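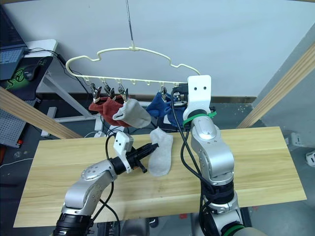

p. 20

New thread, because the sock results from Cluvimholm are in and I've been grinning since April!

The task: take socks off a table and hang them on one of those little clip hangers. Two arms, one policy, cameras only. No markers on the socks, no special clips. Dark red, light gray and royal blue are up, the white one is still on the wood.

Why socks? They have no fixed shape. A mug looks like a mug from every side, but a sock can be flat, folded or bunched at the heel, and the clip only cares about one small strip of fabric near wherever you pinch it.

And the hanger moves! It hangs from a thin rod, so every push on a clip makes the whole thing want to swing. Our first policy treated the hanger as a fixed target and kept chasing it back and forth like a cat with a string.

So we tried something Gerard (that's our training code, named long before I joined) wasn't built for. We split each demo at the moments of contact and trained the model to predict the next contact along with the next motion. Same network size, same cameras.

Data: 1,751 demos of hanging a single sock, all teleoperated. We also had 2,941 shorter clips of just pinching and letting go. I expected the short ones to be filler. They helped more than anything else we added – I reran it because I didn't believe it.

The change I love most is in how the arms share the job. With contact prediction on, one arm steadies the end of the hanger bar while the other goes for fabric. We never labeled that as a step. It was in the demos all along, and the old model just smoothed it away.

Numbers for the people who scrolled straight here: 20 test runs per setup, four socks a run. A run counts only if every sock is still clipped 10 seconds after the arms back off. Old policy finished almost none of them. New one finished more than half. Small test, I know, and bigger ones are next.

What still goes wrong: thick cuffs. The clip closes on one layer, looks fine, then the sock slides out. Also socks lying with the opening tucked under. The gripper pokes at them very politely and gets nowhere.

Somebody asked if this is tuned to one hanger. Partly, yes. We tried a round one from the Buvolum set and it did worse, mostly on the inner clips, where the fingers bump into their neighbors.

Next up is Cassim, our harder benchmark, with mixed laundry and baby socks. Baby socks!! They're barely bigger than the fingertips and I can't wait.

Write-up has the ablations and all the failed runs too. Ask me anything about clips, I have opinions now.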